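# How does a robot's software learn to fold?

Picking up a wooden block is easy for a robot. The block has the same shape before and after you grab it. A cloth is much harder. Pull one corner and the rest of it moves too. Drop it and it lands in a shape it may never have had before.

The metal arm is only one part of a folding robot. The other part is software, the set of instructions that tells the arm what to do. This page is about the software.

## Why can't someone just write down the steps?

Try it yourself. Write instructions for folding a pillowcase, then give them to a friend who has to do exactly what they say.

You might start with "hold the top corners." But which corners are the top ones when the pillowcase is in a heap? You would need a new set of instructions for every kind of heap.

Programmers had this problem too. Pak-hei Yuen writes software at a small company called Trerer, and her first folding program was a long list of rules. It had 80 of them. The program worked on a flat cloth and got stuck on a crumpled one.

So her team tried another way. The new program, called Pistitz, learns from people.

## Learning by watching hands

A person holds a gripper in each hand. A gripper is a tool with fingers that open and close, a bit like kitchen tongs. The person moves cloth with the grippers, and a camera on the gripper records the job from the place where a robot's wrist would be.

The computer needs more than the video. It also needs to know where the gripper went, which way it was tilted, and how far its fingers were open. All of this is saved with the time next to it, so the computer can match each picture with the right movement. One whole try, from start to finish, is called a **demonstration**.
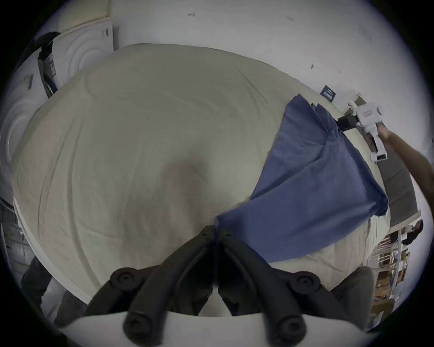 The black fingers have one corner and the white gripper has the other end. 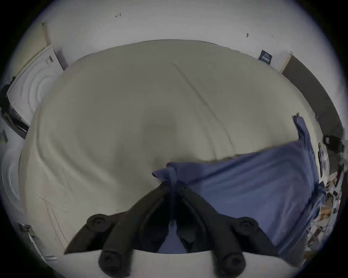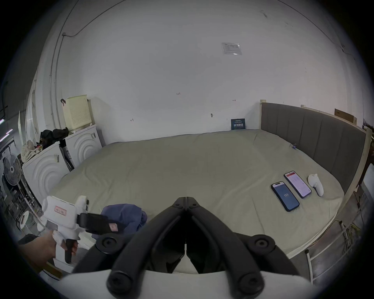 The cloth is in a heap on the bed, and the black fingers are not holding it.
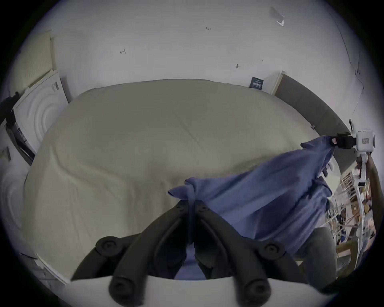 ## What the software does with a demonstration

The work has four parts.

**1. Seeing.** A computer stores a photo as a big grid of numbers. Each number says something about the color of one tiny dot. The software has to find out which dots are cloth, which are bed and which are the gripper's own fingers. This part is called **perception**. Wrinkles make it difficult, as a fold and an edge can look very much alike.

**2. Guessing.** The software looks at a picture and guesses the next movement. At the start its guesses are terrible. It might want to close its fingers on air.

**3. Checking.** Next it looks at what the person did at that same moment. If the guess was far off, the software changes some numbers inside itself and tries another picture. It does this again and again. This part is called **training**, and it can go on all night with no robot in the room.

**4. Moving.** After training, the software is put on a real robot with two arms. It looks, decides on a short movement, makes it, and looks again. Doing this over and over is called a **control loop**. The looking again is important – the cloth has moved, so the last picture is already out of date.

## What goes wrong?

Plenty. Paora Harawira tests Pistitz at the Cirwood workshop and keeps a notebook of its mistakes. These are from one Friday:

- Picked up two layers of cloth when it should have picked up one.
- Let go with the left hand before the right hand was ready.
- Folded well, then unfolded everything and started again.

The last one took a while to work out. The software had no way to tell that it was finished. Paora asked for more demonstrations that ended with the grippers staying still next to the folded cloth, and Pak-hei trained the program again.

## Does it understand what a pillowcase is?

No. It doesn't know that people sleep on pillows. It has found patterns that connect pictures with movements. If it has only seen blue cloth, it may have trouble with a striped one, so people have to show it many kinds.

## Try it: be the robot

You need a partner, a dish towel and 2 pairs of kitchen tongs.

1. Drop the towel on a table.
2. Hold one pair of tongs in each hand.
3. Close your eyes. Your partner is the camera and tells you what is on the table.
4. Open your eyes for one second, then shut them and make one small move.
5. Keep going until the towel is folded in half.

Now swap places. Then try it with your eyes open only at the very start, and see how far you get.

## Words to know

**Gripper:** the part of a robot that holds things. Some are made for people to hold.

**Demonstration:** a recording of a person doing a job.

**Perception:** working out what is in a picture.

**Training:** guessing, checking and changing, many times.

**Control loop:** look, move, look again.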